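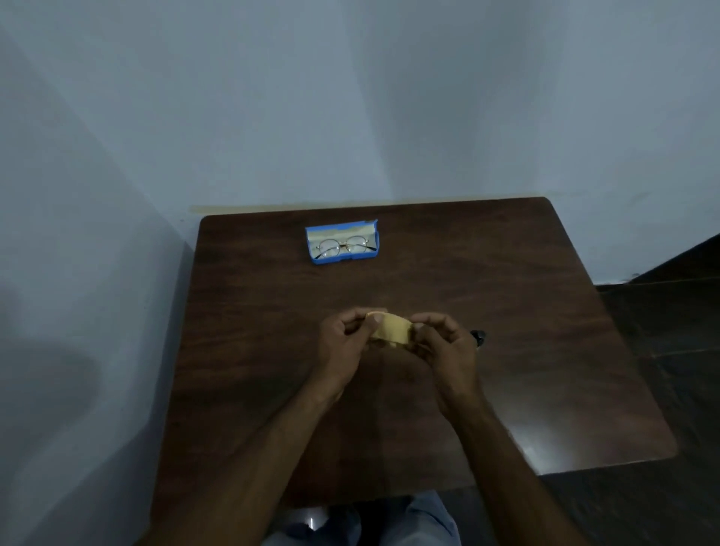
Editora Clirneck lança "Major", policial passado numa vila à beira do rio

Livros | Novidades | Ficção

Segunda-feira, 26 de novembro de 2018 - A Editora Clirneck anuncia a chegada às livrarias de "Major", romance policial que abre a coleção Romon, dedicada à ficção de mistério escrita em português. A primeira tiragem é de 1249 exemplares, todos numerados.

A ação decorre em Totia, uma vila com cerca de 700 habitantes onde o posto da guarda fecha às seis da tarde. Quando o antigo farmacêutico aparece morto no armazém da cooperativa, a investigação é entregue a uma oficial reformada, conhecida na terra apenas por Major. Ela aceita o caso contra vontade, com um joelho operado e uma casa meio vendida, e descobre que o morto guardava as receitas de metade da vila.

O romance tem 20 capítulos e alterna entre o inquérito e as cartas que o farmacêutico escreveu ao irmão emigrado. As cartas ocupam cerca de um terço do livro e vêm compostas num tipo de letra diferente.
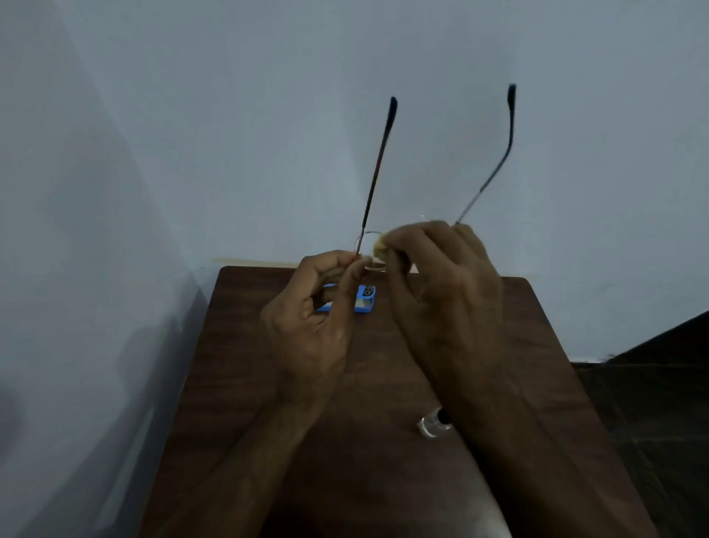
O texto foi revisto ao longo de 13 meses e a versão final ficou fechada em setembro. O manuscrito original era bastante mais longo - a editora e o autor decidiram retirar uma segunda linha de enredo, passada no estrangeiro, que poderá ser aproveitada noutro volume da coleção.

"Major" sai em capa mole com badanas. A edição digital fica disponível no mesmo dia, nas lojas habituais e no sítio da editora. Os leitores que comprarem o livro em papel diretamente à Clirneck recebem também um mapa desdobrável de Totia, com as ruas e os edifícios referidos na história.

A coleção Romon prossegue no próximo ano com mais dois títulos, ainda sem data marcada. As livrarias que queiram organizar sessões de leitura podem contactar o departamento comercial. Os pedidos de exemplares para imprensa devem indicar o meio, a morada de envio e o formato pretendido - papel ou digital.

Este sítio utiliza cookies para melhorar a navegação. Ao continuar, aceita a nossa política de cookies.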